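4.2 The cake task

By December we had the arms talking to each other and the team had stopped arguing about cable lengths, so we needed something for them to do. I wanted pouring. I was outvoted, and I'm glad I was, because pouring would have meant mopping. The club settled on a toy cake on a plate, with thin sticks to be picked up near it, and the task has been called Mominero ever since (it's the name of a bakery on the bus route to Rurnberg, and it stuck before I could suggest anything more dignified).

The rules are simple enough to fit on the whiteboard. A stick counts as picked if it comes off the mat and stays between the fingers while the operator says "held" out loud. It counts as placed if it ends up touching the cake and the cake is still on its plate. Anything else goes down as a miss, and misses are kept. We were strict about that last part after the first month, when two of us had been quietly deleting the embarrassing ones!

Thin things are nasty to grip. A block forgives you a centimetre either way, but a stick rolls, and if the fingers close a hair too high they just push it along the mat. The students who drove the arms all said the same thing in their logbooks, that the view from the wrist was the one they trusted for the last bit of the approach. With the fingers shut, all you get to see of a pale stick is the tip poking up between them, and you learn to live off that. 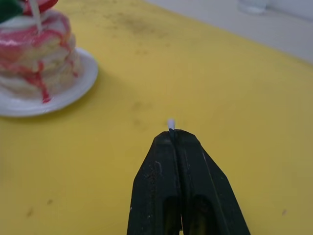
Sayaka Miyazaki disagreed with us on this when she read the draft, and asked that we say so. Her view is that the wrist picture makes people overconfident: it tells you that you have hold of something, but says very little about the angle you have it at, and the angle is what ruins the placing. She would have had the new drivers work from the overhead view alone for their first week and only then switch the wrist view on. We didn't do it that way, so I can't say she's wrong, and several of the placing misses do look like exactly what she describes.

4.3 Sessions and scoring

We logged 2933 attempts in all. Of those, 2858 were usable – the rest were lost to a full disk, or to somebody starting the recorder after the arm had already moved. Each of the 9 drivers did their first sessions with a partner sitting alongside, reading the rules out and keeping score on paper, and later on we let them score themselves and checked a sample afterwards. The final session was on 3 April 2023, which was a bit of a party, as these things go.

Before each attempt the partner put the plate down near the middle of the mat and dropped the sticks around it by hand. We did think about marking fixed positions. In the end we left it loose, partly out of laziness, and partly because the Hesalau team had told us that their students got very good at one layout and hopeless at every other. The cake itself was allowed to face any way round.

Two-armed driving took longer to learn than I'd planned for. People start out using one arm and parking the other, and then one day they stop parking it. There wasn't a lesson for this. The drivers who got there soonest were mostly the ones who had spent time as partners first, so if we run it again everyone will start in that chair. Figure 3 has both grippers over the mat with their fingers apart, and the reddish-brown stick lying between them.

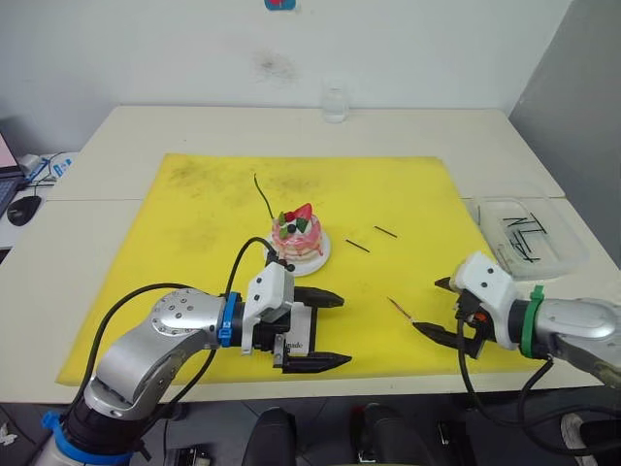 Figure 3. Two-arm set-up for the cake task, with the plate near the centre of the mat and thin sticks lying on it.

For scoring we used the Sakamoto sheet, which is a single page with a row per attempt and a box for comments. I'd recommend the comments box to anyone doing this with students. We read 450 of the comments closely and sorted them by what the driver thought had gone wrong, and the biggest pile by far was "closed too early". Next came "couldn't see the end of it", which I count as a point for Sayaka. A small but loud pile was about the chair.

What we didn't score, and should have, was how long each driver hovered before closing the fingers. It's all there in the recordings and can be worked out later, but it would have been a lovely thing to show people at the end of a session, while they still remembered what they'd been waiting for.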